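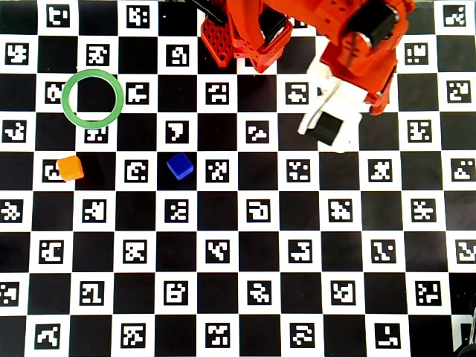
Home Stories Archive Submit About

THE GREEN ONE

by Graziella Pagano

Six in the morning and the arm was already warmed up. Aldo Marras hung his coat on the hook by the door, the one with the tape round it, and looked at it. Red thing, hanging over the board. Did not look back. Well.

"Morning," he said anyway. Habit. He used to say it to Des and Des was gone in April.

Clarnum made small parts. Rings, blocks, spacers, bits that went inside other bits. Twenty years Aldo had stood at bench four and sorted them by hand, good in the left tray, bad in the bin, don't-know in his shirt pocket to think about over tea. There was always something in the pocket. His wife used to find them in the wash.

Now there was the arm. And Aldo's job was to put things down for it.

That was it. Put a ring on the checked board. Put a block on the checked board. Move your hand away. Press the pedal. Wait. The arm came down and had its go, and Aldo wrote yes or no on the sheet. Then put them down again, somewhere else, a bit crooked, because the girl from Kasmont wanted them crooked.

"Like they'd fall," she'd said. "Don't be tidy."

Hard, that. Twenty years of tidy. His fingers kept squaring things up with the black and white and he had to go back and nudge them off.

3,731 yeses so far. It was written on the whiteboard by the kettle, somebody rubbed it out and wrote a new one every night. Next to it in smaller writing 1,246, which was the noes. When the noes stopped going up they'd take the board away and put the arm on the real line. Everyone knew that. No one had said it in a meeting but everyone knew.

Seven o'clock. Ring. Pedal. Yes.

Block. Pedal. Yes.

Ring. Pedal. It came down, closed on nothing, went back up. No.

He was pleased. Then felt bad about being pleased. Then it was time for the next one.

Lunch he sat with Pauline from packing, who had a letter. Everybody in packing had a letter. Hers said the word "redeployment" four times and the word "thank" once, she had underlined them in biro.

"What did yours say?"

"Haven't had one."

"You're all right then."

"I don't know," said Aldo. "I think I'm the one teaching it."

She looked at her sandwich a while. She wasn't cross. He would of prefered cross.

"Does it know it's you?" she said.

"It doesn't know anything. It knows where the squares are."

"Still."

"Still what?"

But her break was over, packing went back at half past on the dot, and she screwed up her foil and went.

Afternoon. The girl from Kasmont came down with her laptop under her arm and her coffee going everywhere. She was nice, that was the trouble. Asked about his knee. Asked how he could tell a bad ring from a good one, because the camera couldn't, not the green ones.

"You just can," he said.

"But how though?"

He picked one up. Turned it. Ran his thumbnail round the inside, slow, and there, at the join, the tiny catch, like a hair on your tongue.

"That," he said. "Feel."

She felt. Shook her head. He took her thumb and put it on the place and went round again and this time her face changed.

"Oh," she said. "Oh, that's really small."

"That'll split inside a year."

She typed something. He watched her type it and thought, there it goes. All them years and it fits on one line.

"Could you do 500 of those?" she said. "Good and bad, mixed? You'd say which is which and we'd log it. There's a budget. It would be proper hours, Aldo, not this pedal stuff."

"And after?"

"After what?"

"After the 500."

She opened her mouth and shut it. To be fair to her she did not make anything up. She said she didn't know, it was up to Clornent, Clornent had bought the line and the arm and more or less the building. She said she'd ask. She wrote that down too.

When she had gone he stood a bit. The arm hummed. On the far side of the floor they were rolling up the rubber mats from packing, two lads, one each end, laughing about something.

He sorted a tray of rings the old way. No pedal. Left, left, bin, left. His hands went faster than he remembered, it was almost nice. Got to the bottom and there was one he wasn't sure of. Thumbnail round. Catch? Round again. Maybe. Maybe just his thumb, which was not what it was either.

Don't-know.

He could log it. There was no box on the sheet for it, there was yes and there was no, but he could write it in the margin and she'd see it, she read the margins. She'd want to talk about it. She'd build a box.

Shift bell. Lights going off at the packing end already.

He put the ring down on the checked board, crooked, like it fell. Pressed the pedal. The arm came down careful as anything and closed and lifted, and held it up there, waiting to be told.

Aldo looked at the sheet. Looked at the ring.

Then he reached up and took it out of the gripper, which you weren't meant to do, and put it in his shirt pocket, and went and got his coat.

46 likes 12 comments Share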